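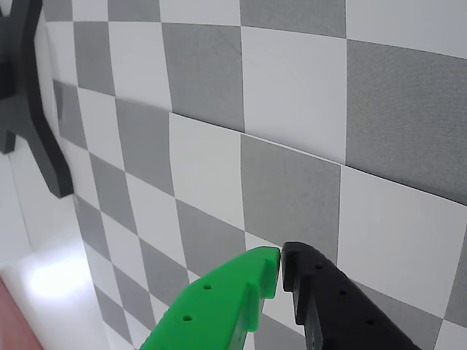 Gray and white checks, close up.

I've wanted a proper big table for years, the kind you can cut fabric on in the morning and eat soup at in the evening, and I've put up with a wobbly door on trestles for far too long. So when the Plalteck Rantala came up at $343 in the spring sale I bought one (white top, the longer of the two sizes) and I have been using it every day since. I love it. It has a couple of faults and I'll get to those, but I love it.

Putting it together took me 90 minutes, alone, with the radio on. The box weighs 86 pounds, so get someone to help you up the stairs with it! I did not, and my shoulder complained for days. The bolts come in little paper bags with letters printed on them, and the letters match the sheet. There was one spare of everything. The hex key is too short to be comfortable, and I switched to my own after the second leg.

Then you stand it up and lean on it, and it just stays there. I had the Zodov trestle table before this (well, after the door and before this, for one unhappy winter) and that thing shivered if you typed on it. With the Rantala I can knead bread at one end while my son does homework at the other and he doesn't say a word about it.
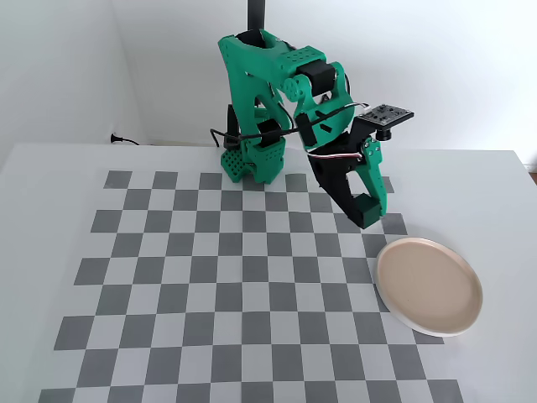 The depth is 31 inches, and that was my biggest worry when ordering. My old door was a touch narrower and I thought a few inches wouldn't matter either way. They do! You can have a sewing machine at the back and a full pattern piece in front of it. At dinner there's room for serving dishes down the middle without everybody's glasses getting shoved to the edge.

White tops scare people and I understand why. Mine has had turmeric on it, and red wine, and a puddle of blue fountain pen ink that sat through a whole phone call. The wine and ink wiped off with dish soap. The turmeric left a faint yellow ghost that took three rounds of baking soda paste, and if I tilt my head by the window in the late afternoon I think I can still find it. My neighbor Jouko Vainio has the same table in his garage and he uses it for fixing bikes, with grease and everything, and his looks fine too, though he scrubs more than I do. 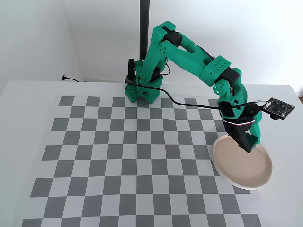

Words by Urho Leinonen
Home & Workroom | Updated in March

Now the faults. The leveling feet are plastic and they unscrew themselves a little every time you drag the table, so lift it or be ready to crawl under there again. The underside is unfinished, a bit rough right where your knees go if you're tall, and I snagged a pair of tights on it in the first week. Twenty minutes with sandpaper fixed that. I'd also like a cable hole at the back. I drilled my own and it was scary but went fine.

One more small thing, the corners are sharper than they look in the catalog. Hip height, too.

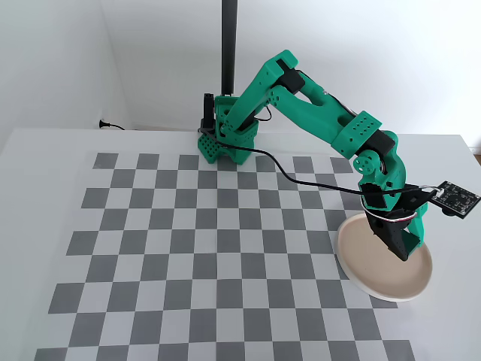 White tabletop, checked squares, round plate.

I did look at the Wutesden before buying, and it's a handsome table with nicer legs, but it costs a lot more and the showroom one rocked when I put my elbows on it. If you need drawers, go for that one. For sewing, baking, taxes, puzzles and eight people squeezed in for a birthday, get the Rantala, sand the underside before you bolt the legs on, and throw the little hex key in a drawer.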